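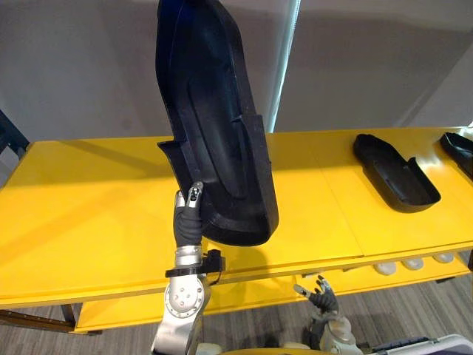 Packaging and Materials, Unit 3: Molded trays and inserts

Notes by Delia Ilie

Last time we spoke about boxes. Today we look at what goes inside the box and keeps the product in its place. The usual word is insert, but in many factories people say tray also when the part has no flat bottom.

Most plastic inserts are made by thermoforming. A sheet is heated until it is soft, then it is pulled by vacuum over a mold. The sheet becomes thinner where it must stretch the most, so deep corners are the weak places. Please remember the term draft angle. It is the small slope of the side walls, which lets the part come off the mold. For our exercises we use 3 degrees.

Molded pulp is the second method. It is made from paper fiber and water, and one side always stays more rough than the other. It takes up moisture from the air, and the size can change a little in storage.

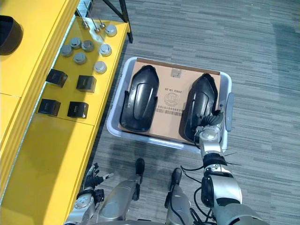 Nesting means that the empty parts fit one into the other. Good nesting saves space in the truck, but parts with too little draft will stick together and the packer loses time. Small raised points, called stacking lugs, keep a gap between them.

Case for the seminar: the company Paklow sends 3782 inserts per month to a customer in Drulton. In May, 207 of them came back with cracked corners. The sheet supplier, Marchuk, did not change the material. Write down which questions you would ask first, and to whom.

Reading: chapter 2 of the course book, without the part on foam. Bring your answers on one page, written by hand or printed.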